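Household food waste in two districts: Dutbridge and Hullow

Project report, submitted Tuesday, March 2, 2021

1. Background

Our project looked at how much fresh food people throw away at home, and whether buying vegetables without packaging makes any difference. Dutbridge has a covered market where most produce is sold by the piece. Hullow has no market, and people there mostly shop at one supermarket that sells vegetables in bags. We expected the Hullow homes to waste more.

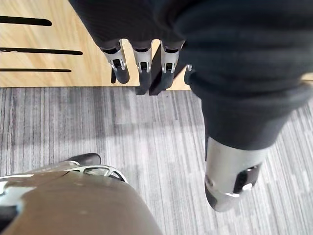

2. Method

We put 200 paper forms through doors in the two districts and got 76 back that we could use. Each home wrote down what it threw away for a week, in grams if they had kitchen scales and in handfuls if they did not. We turned handfuls into grams using our own test weighings. This is a weak point, as hands differ a lot in size.

We asked people to leave out peelings, bones and tea bags, and to record only food that could have been eaten at some point. Several homes wrote these down anyway and we had to take them out by hand. A basket or bowl by the sink was the easiest way to keep the waste apart until it was weighed.
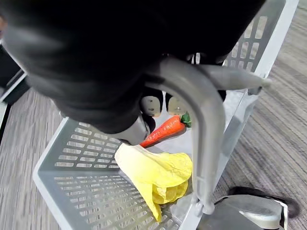
Forms with fewer than five days filled in were not used. We also left out homes that were away for part of the week -- there were more of these in Dutbridge.

3. Results

The mean for fresh vegetables was 314 grams per home for the week. Hullow was higher than Dutbridge, as we expected, but the gap was small and two very large entries in Hullow explain most of it. The largest was 3000 grams, from a home whose fridge had broken down.

Leafy vegetables were thrown away most often in both districts. Salad came first, then cabbage and spring onions. People wrote that a whole cabbage was too much for one or two meals and that the rest was forgotten. Root vegetables were hardly mentioned.

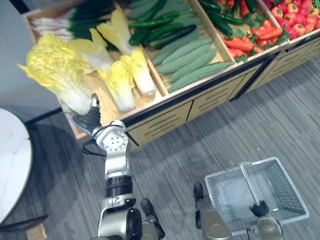
Figure 3. Cabbages and green onions in a divided wooden display case (artificial vegetables).

4. Problems

The forms came back over a longer time than planned, and some had no district marked. We only covered one week in winter, so soft fruit is almost missing. A second round in summer would need clearer wording on question four, which many people read as asking about cooked leftovers.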